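Unit 4 notes: how a citizens' petition reaches the Ouellet regional assembly

Reading: Guvance register guide, sections on intake and admissibility. Bring the Ballow case file.

## 4.1 Registration

A petition needs 50 sponsors before it can be entered in the register. The clerk checks form only: a title, a request within the assembly's powers, and a contact address. Merit is not reviewed at this stage. A refusal must be given in writing and can be appealed within 10 working days.

## 4.2 Signatures

Once registered, the text is frozen. The threshold for a hearing is 300 valid signatures from residents. Duplicates are struck, and both copies are lost if the dates differ.

The Ballow petition on open council records filed 363 signatures in April. About 50 were struck, which left it above the threshold by a narrow margin.

## 4.3 The hearing

- Sponsors speak first, then the department concerned.
- Written comments from groups such as Roltitz are added to the file but not read aloud.
- The assembly must reply. It is not bound to act, and the reply may consist of a referral. 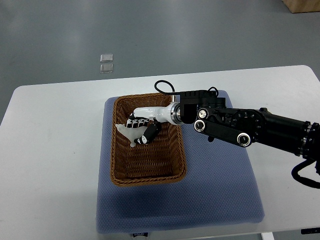
## 4.4 For next session

Compare the reply duty in 4.3 with the right of appeal in 4.1. Note which body decides in each case and whether reasons are required.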